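Comparing Two Sets of Gripper Fingers on the Bench Arm

Print this post | E-mail this post

Posted in September by Kaisu Kemppainen 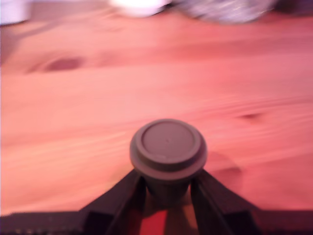
Purpose of the comparison

The arm in our workshop has carried the same pair of fingers for more than a year. They are the Narari fingers, black plastic with flat angled faces, and they have served well enough for boxes and blocks. Round objects have been a weaker point. When Odera offered a second set for evaluation, with a shallow groove down the inner face of each finger, it seemed reasonable to test both sets under the same conditions and to publish the findings on this blog.

The work was carried out by Yi-chun Tang and myself. Mercy Laizer prepared the log sheets and reviewed the results before publication. The opinions are my own.

Equipment

The arm, the controller and the wrist camera were left unchanged throughout. The controller is a Primum unit running its standard motion program, and the only setting altered between sessions was the closing force. The wrist camera looks out over the fingers toward the table, and every attempt was recorded from that position.

All tests took place on the wooden table that we use for daily work. I considered moving to the gray laboratory bench, which gives a cleaner background, but the results would have been less useful to us. The table has strong grain and several knots, and the detection software must deal with them in ordinary use.

The main test object was a dark gray cylinder with a flat round top and a raised rim. It was presented upright in every attempt. A second group of objects, mostly kitchen items, was used for a shorter trial described below.

Procedure

Each attempt followed the same order. The arm moved to a start position above the table, located the object, lowered, closed, lifted and carried the object to a marked point. An attempt was recorded as successful only if the object was released upright at the marked point. An object that arrived tilted and fell on release was recorded as a failure, even where the grasp itself had held.

The Narari fingers completed 705 attempts with the cylinder. The Odera fingers completed 677. The difference is explained by an afternoon in which the second set was removed so that a loose mounting screw could be replaced. I decided against making up the missing attempts, as the room lighting had been changed in the meantime.

Results with the cylinder

The Narari fingers failed 50 times. Most of these failures came at low closing force, when the cylinder turned slightly between the two flat faces during the carry and was then set down at an angle. Raising the force by one step removed most of the problem. Raising it by two steps brought no further improvement and left small marks on the side of the cylinder.

The Odera fingers failed 17 times. The groove holds a round body well, and the low force setting was sufficient for nearly all attempts. The failures that did occur were of a different kind. If the arm arrived a little to one side, the edge of the groove touched the cylinder first and pushed it over before the fingers had closed. The flat faces are more forgiving in this respect - they tend to push the object toward the center as they close.

Results with other objects

Ka-ming Wu asked whether the grooved fingers would be suitable as a permanent replacement. On the evidence of the shorter trial, I cannot recommend this. Thin objects, such as a spoon laid flat or a folded card, sat across the groove and were poorly held. The Narari fingers picked up the same objects with little difficulty. For a workshop that handles mixed items, the flat faces remain the better general choice.

A note on the camera

The recordings taken during fast movement are badly blurred, and the grain of the table becomes a set of long streaks. The detection software twice reported a knot in the wood as an object. Both reports came from frames taken while the arm was moving. Yi-chun has since added a short pause before each detection step, which lengthens the cycle slightly, and neither error has returned. A camera with a shorter exposure would be preferable, and we have asked Tinis for the loan of one.

Next steps

The Narari fingers have been returned to the arm for daily work. The Odera set will be kept for tasks that involve only bottles, jars and similar shapes. Chantal Gosselin has suggested thin rubber pads for the flat faces, and these are now being cut in two thicknesses. The log sheets for the comparison are available to readers on request.

Contact | Copyright Kaisu Kemppainen. All rights reserved. | Back to top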